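About Lundgren Water

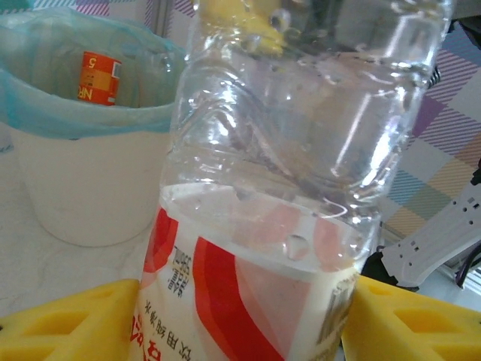

A clear plastic bottle with water in its lower half.

Lundgren tests drinking water for people who would like to know what is in it, and for a few who would rather not but are selling a house. We work out of a former carpet showroom in Idora. The carpet stayed. It is the color of weak tea and has been the subject of more customer comments than our prices.

We opened with one bench, a secondhand fridge and 300 sample bottles, most of which we gave away at the county fair in the hope that they would come back full. Some did. One came back with lemonade in it, and we tested that too.

These days we handle 2,860 samples a year. Private wells make up most of it, along with summer camps, two dairies and the Zelar apartments, whose tenants have strong opinions about chlorine. Our results go out in plain words on one page — the numbers are on the back for anyone who enjoys numbers.

We do not sell filters, softeners or magnets that clip onto your pipes. If your water is fine, we will say so and charge you the same amount.

Sample kits can be picked up at the front counter or at the Drumama feed store. The counter closes at 4 p.m. In November, when the wells get muddy and everyone remembers us at once, please allow a few extra days.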